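4.2 Table clutter and the timing of snack

The second set of observations dealt with the changeover from table play to morning snack. In all four rooms at the Heffernan site, and in both rooms at Trastelton, the same low tables are used for both. Educators described the changeover as the part of the morning they would most like to fix, and it was the part on which the two sites differed most.

At Heffernan the loose materials (foam letters, counters, threading beads) are kept in shallow tubs on an open shelf. Children take out what they want and are asked to put it back when the snack song starts. At Trastelton the same kinds of materials come out on trays, and a tray goes back to the shelf whole. The letters at both sites were the soft foam kind, bought loose by weight from Troda, and they had been in use for several years. Sets were no longer complete at either site, and educators did not try to keep them so.

We recorded the changeover on 95 mornings across the two sites. A changeover began when an adult first announced snack and ended when the last child at the table had a plate in front of them. Mornings with a fire drill, a visitor or a birthday were left out. So were the first mornings in September, when the younger children were still settling in and the routine was not yet being followed at either site.

Plates were the plain round ones from the Prellow range, in several colours. Children were free to choose a colour, and this proved to matter more than we had planned for. A child who had set down a plate of the colour they wanted tended to stay beside it, and the space around that plate was then defended against letters, sleeves and other plates. Tidying slowed down from that point. Educators at Heffernan had noticed this before we did and had started holding the plates back until the tubs were on the shelf, though the practice was not written down and relief staff did not always follow it.

Where plates went out early, play materials and tableware shared the table for part of the changeover (Figure 7). We coded this as "overlap". A table was coded as overlapping if at least one play item and one plate were on it at the same moment, whatever the distance between them. Overlap was common at Heffernan and rare at Trastelton. We had expected it to be mostly a matter of space, but the tables at the two sites are the same size, and group sizes were similar. The tray seems to account for most of the difference — a child carrying a tray clears a patch of table in one go, while a child with a handful of letters will usually drop one, stop, and sort the rest by colour before going back for it.

Overlap did not always make a changeover longer. On some mornings children pushed the letters to one side and ate with them still on the table, and the changeover as we defined it was over quickly. This is a weakness of the measure. It rewards getting plates down and says nothing about whether the table was fit to eat from, and the hygiene policies at both sites ask for a cleared and wiped surface first.

Figure 7. Coloured foam letters lying on a tabletop with an empty pale green plate and part of a second, paler plate.

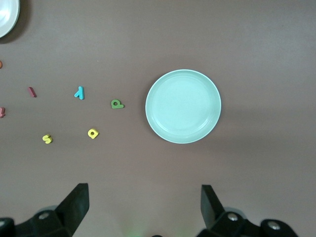 One educator at Heffernan told us that she would sooner see the letters left out for another five minutes than swept up by an adult, as the children who had been spelling something generally wanted to finish it and would leave their food to do so anyway. Her preference was to move snack later and keep the tubs where they were. She had tried trays in a previous job and found that the older children stopped mixing materials once everything had its own edge.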